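Speaker notes – Arville office acoustics, part 2

Slide 1. Title. Introduce myself (Uyên Dương, Lirkska). Mention that questions come at the end.

Slide 2. Define reverberation time: the time for sound to drop 60 dB after the source stops. Write RT60 on the board. Stress that it describes the room and says little about speech privacy.

Slide 3. Background noise. Too low a level makes distant talk easier to follow. The Primine floor was the quietest in the survey and drew the most complaints. Pause here.

Slide 4. Survey: 504 responses, 8 floors. Complaints peaked in December, when the ventilation ran at reduced speed. Correlation only – say so.

Slide 5. Distance. In a free field, level falls 6 dB per doubling. Open offices with hard ceilings fall short of this. Point to the Châu curve, 4 dB.

Slide 6. Absorption before barriers. Treat the ceiling first, then screens. A screen under a reflective ceiling loses much of its value.

Slide 7. Enclosed desks. Parallel hard faces close to the talker raise the level at the talker's own ear. Skip if short of time.
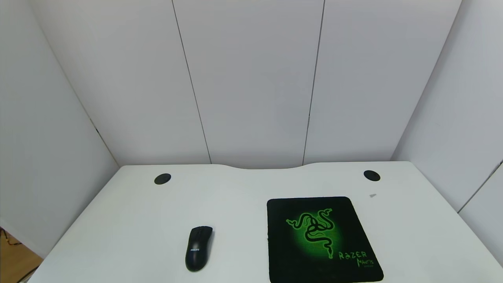
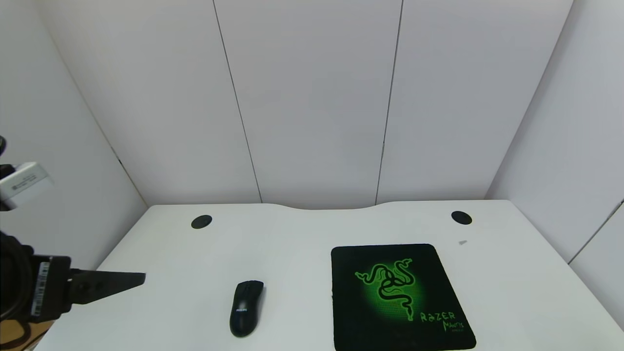
Slide 7: white desk with curved back edge; gray wall panels in the second picture.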